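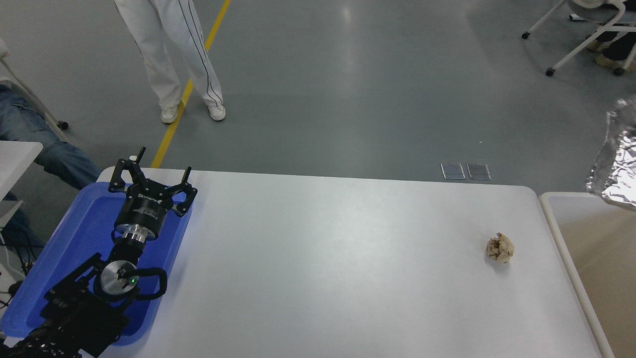 Getting the first draft out of the house

I promised last month that I'd say how the novella was coming along, so: it's finished, in the sense that it has a last page. It's called Fultosside, after the village, and it stands at 23 chapters, some of them very short indeed. Chapter nine is a single paragraph about a ferry timetable and I'm keeping it, whatever my sister says.

I'd been stuck since May on the middle bit, where Ando has to tell the Lindemanns he's sold the boat. I wrote that conversation at the kitchen table, on the bus, and once in the bath with the pad propped on the soap rack. Every version had him explaining himself for pages. Then I read a piece by Loïc Lefèvre on cutting dialogue, and he suggests writing the whole quarrel out by hand and keeping only the lines you can remember the next morning. I could remember four. They're in!

My daily target was 600 words, which I hit perhaps one day in three. I tried 800 for a while and it made me miserable, and most of what I wrote that fortnight was weather. If you're starting something of your own this autumn, pick a number that feels a bit feeble and see how you go.

The typed pages came to 287, double spaced, and I've sent them to two readers. One of them has already written back to ask why Mrs Hutard's dog changes its name halfway through (it was Pip, then Pepper, and for one awful page it was a cat). I've started a sheet for that sort of thing, with names, ages, eye colours and who knows about the boat. I should have done it in chapter one.

Next up is the second draft, which I'm planning to do straight through from the beginning — no skipping ahead to the bits I like. A few of you asked about reading the opening. I'll put the first chapter in the next newsletter, once the dog's sorted out.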